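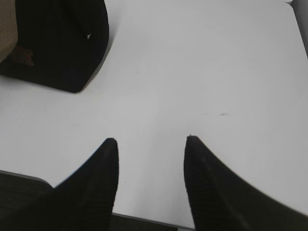
Wrist view over the white bench, gripper open.

Clornari build, page 3: gripper and wrist camera

Clornari is a small arm I have been building on and off since January, first at home and now at Plurkodside, the shared workshop in Geltby. Earlier pages cover the base and the elbow joint. This one covers the gripper and the small camera mounted behind it. There is one picture so far, at the top of the page, with notes on it and on the parts that go with it. More will be added as the wrist gets finished.

Fingers

The two black fingers are version 9 of the shape. Each one is wide at the root and narrows to a slightly rounded tip. Earlier versions were nearly parallel along their whole length and blocked most of the lower half of the camera view. With the taper, the bench between the tips stays visible when the gripper is open.

The faint vertical grain on the faces was left as it is. I sanded one pair of version 7 fingers smooth and could not measure any difference in grip on a cardboard box, so I stopped doing it.

Both fingers are driven from one servo through a pair of meshed gears. Backlash at the tips was 3 mm with the first gears and is under 1 mm with the current set. The gears were cut by Aitana Nieto, who also redrew the tooth profile after the first set skipped under load.

Camera position

The camera looks forward past the fingers. I wanted both tips in view at full opening, and that fixed the mount angle at 37 degrees from the wrist axis. At 30 degrees the tips dropped out of view; at 45 the wrist housing got in the way.

Focus is set by hand and locked with a dab of glue. It is set for the bench surface, so the upper outlines of the fingers come out a little soft. For finding the tips in software this has been good enough. The detection code fits a line to each inner edge and does not need a sharp outline.

Bench surface

The top is matte white and flat. The old bench was varnished and gave a bright reflection of the ceiling lamp that moved with the arm and upset the thresholding. On the matte top the light falls off only a little toward the near edge. Scuff marks and small dots do show up, and the code ignores any blob smaller than 19 pixels. Larger dark items on the bench, such as the black one at upper left, are masked out by a fixed work area drawn in the settings file.

Wiring

The camera cable and the servo lead run together down the forearm in one sleeve. Moving the servo used to drop camera frames. A ferrite on the servo lead fixed most of it, and a separate ground back to the Horrocks board fixed the rest. The Horrocks board is the motor controller described on page 2 - same board, newer firmware, with the current limit lowered for the gripper channel.

Still to do

Soft pads for the fingertips. Silicone sheet is on order.
A limit switch for full open. At present the servo just runs to a set angle.
Repeat the camera calibration with the final mount, as the current numbers come from the printed prototype.
Strain relief where the sleeve meets the wrist.

Drawings for the version 9 fingers are in the workshop's shared folder under Clornari/gripper. Versions 1 through 6 have been deleted.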